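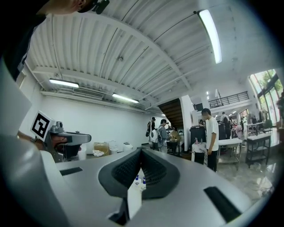

Figure 1. White bottles with blue caps, seen between two dark rubber finger pads.

4. What happened between the prescription and the drawer

4.1 Getting the claims to line up

I should own up to how messy this part of the work was. When we started, I thought the supply side would be the easy bit: a therapist writes a prescription for a custom thumb splint, the supplier checks the cover, the splint gets made, the patient wears it. Four steps, four dates, and I could have the table done by teatime. I still have the first version of that table and I keep it to stay humble.

We had 2,015 claims to go through, all of them for custom wrist or thumb splints ordered through the hand clinics at Caltley and Zelville. Every claim sat in Storico, the records system both clinics use, and Storico is perfectly happy to hold three different dates under the heading "ordered". One is the day the therapist signed. One is the day the supplier opened the message. The third is the day the insurer agreed to pay, and for a good long while I was treating it as the first. Inès Vasseur spotted this when a splint seemed to have been delivered before anyone had asked for it (bless her, she was very kind about it).

So we went back and used the therapist's signature every time. Where there was no signature on file we left the claim out of the timing results but kept it in for everything else. You'll see different totals in different tables for that reason, and I'd rather you heard it from me now than wrote in.

Hoarau, the firm that makes the splints, sent us their workshop log as well. It's a lovely plain thing: date in, date out, material, strap type, initials. Matching it to Storico took most of November. Some patients appear under a maiden name in one place and a married name in the other, and the workshop shortens hospital numbers when the label is small. We matched by hand wherever the computer gave up, with two of us looking at each pair and Solange Langlois settling the arguments. There were a few arguments. She won those too.

4.2 Where the waiting goes

The making is quick! I really didn't expect that. Once a cast or a set of measurements reaches the workshop, the splint is usually out again within the week, and the slow ones are nearly all waiting on a strap colour. The long gaps come earlier, while the supplier and the insurer pass the same form back and forth. The commonest sticking point was the box asking why an off-the-shelf splint wouldn't do. Therapists tended to write "poor fit" and leave it there. Insurers wanted to know which splint had been tried, for how long, and what went wrong with it.

Inès read the free text on 1,000 of these forms, bless her again, and sorted the answers into plain groups: tried and rubbed, tried and slipped, tried and lost, never tried. The last group had the longest waits by a distance. I'm wary of making too much of it, though. Patients who had never tried a ready-made splint also tended to have the more awkward hands, with old fractures or badly swollen joints, and an awkward hand makes for a longer form whoever fills it in.

We did wonder whether one clinic was simply better at paperwork. Caltley has a clerk who rings the supplier on the day a form goes off, and Zelville doesn't. Caltley's forms came back sooner, but they also saw more people whose cover was simple to check, so I can't untangle the two from what we've got.

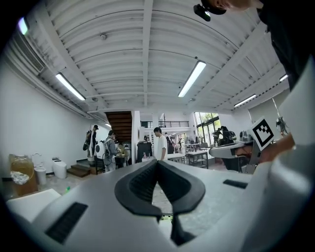 Wearing the thing is another matter, and it's the part I'd have studied first if I'd been left to choose. We rang 100 patients once they'd had their splints for a few months and asked them when they took them off. Hardly anyone talked about pain. They talked about grip. A smooth plastic shell across the palm makes a mug or a banister feel slippery, and several people said they'd stopped trusting their own hand. One man had dropped a jar in his garage, on a concrete floor much like the grey patch showing between the pads here, and the splint went in a drawer that same evening. When we told the workshop, they asked whether a ribbed rubber strip would help, with ridges along the inside like the ones on those black pads. I think it might, but it would have to be cleaned, and every ridge is one more place for hand cream to collect.

I'll add a word about the phone calls themselves, as a reviewer of an earlier draft asked. I made them all. I had a list of questions and I stuck to it badly, because people who have waited months for a splint have things to say and it seemed rude to steer them back to question five. The answers are therefore a bit lopsided. If somebody told me something without being asked, I wrote it down and marked it as unprompted, and the two sorts are kept apart in the tables.

4.3 Rooms where the splint comes off
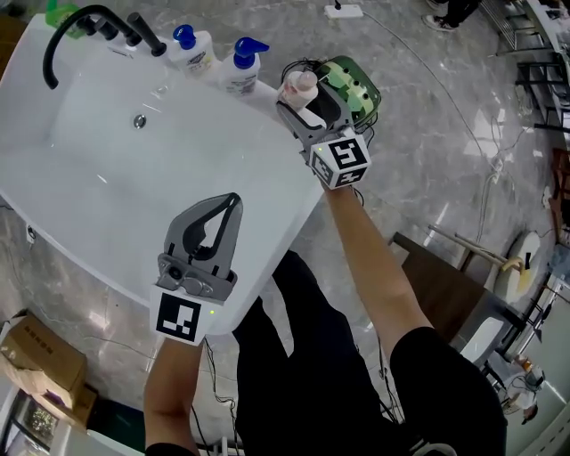 Bathrooms came up in nearly every call. The leaflet that goes out with each splint says to remove it for washing, and that's sensible advice for the padding, but it means the weak hand is on its own at the very moment it has to turn a tap and squeeze a bottle. The people who coped best had often changed the room without thinking of it as anything medical. Lever handles were the favourite, the sort you can see beside the curved black spout on this bath, as you can push one with the side of your hand or even a forearm. Pump bottles came next. A pair stood along the rim, like the two white ones with the blue heads, can be worked with a flat palm and never has to be picked up at all. The small pink bottle further along would be a harder job for most of our callers, who hated anything that had to be held in one hand and opened with the other.

None of that is on the claim form, of course. The form asks about the hand and the diagnosis, and it has 4,000 characters of space for "other relevant information", which in our set was mostly blank. Solange would like a single tick-box question about taps. I'd like two, one for taps and one for jars, and we have agreed to let the clinics decide.

One loose end. The Caltley records were last refreshed on 25 June 2026, and claims still open on that day are counted as open in all the tables that follow, even where I happen to know the splint has turned up since.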